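Tympanometry

Tympanometry is a hearing test used to check the condition of the middle ear. It measures how the eardrum moves as air pressure in the ear canal changes. The test does not measure hearing itself and is usually given together with pure-tone audiometry and a physical examination of the ear.

Procedure

The examiner first looks into the ear canal with an otoscope to make sure that it is clear. A probe with a soft tip is then placed at the opening of the canal to form an airtight seal. The probe contains a small speaker, a microphone, and a line to an air pump. A steady tone is played while the pressure is raised and lowered, and the microphone records how much of the sound is reflected by the eardrum.

For adults and older children the standard probe tone is 226 Hz. A tone of 1000 Hz is preferred for infants in the first months of life, whose ear canals respond differently to low-frequency sound. The patient is asked to sit still and to avoid speaking or swallowing. Each ear takes only a few seconds to test.

Results

The result is shown on a graph called a tympanogram. Most clinics group the shapes by letter:

Type A: a peak near normal air pressure, usually seen when the middle ear is healthy.
Type B: a flat line with no clear peak, which may point to fluid behind the eardrum, a hole in the eardrum, or blocked wax.
Type C: a peak at negative pressure, often linked to poor function of the Eustachian tube.

The measured ear canal volume helps to separate the causes of a flat result. A large volume suggests a hole in the eardrum or an open ventilation tube, while a normal volume is more typical of fluid.

Use in Valtley

Routine tympanometry was brought to the Valtley district by the audiologist Maja Sikora, who founded the Nowicki Hearing Clinic and served as its first director. In its opening year the clinic tested 76 children referred by local schools, and 66 of them returned for a second visit. The school program still runs each June. Children with two flat results are referred to an ear, nose, and throat specialist at the Grallum Health Center. 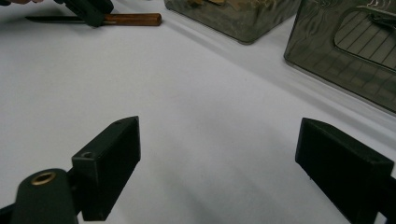
A knife and two transparent plastic containers on a white cloth.

Limitations

A poor seal, movement, or crying can make a reading unusable. A normal tympanogram does not rule out hearing loss, as damage to the inner ear or the hearing nerve does not change the movement of the eardrum. The test is generally postponed after recent ear surgery unless the surgeon has approved it.

See also

Acoustic reflex
Otoscopy
Pure-tone audiometry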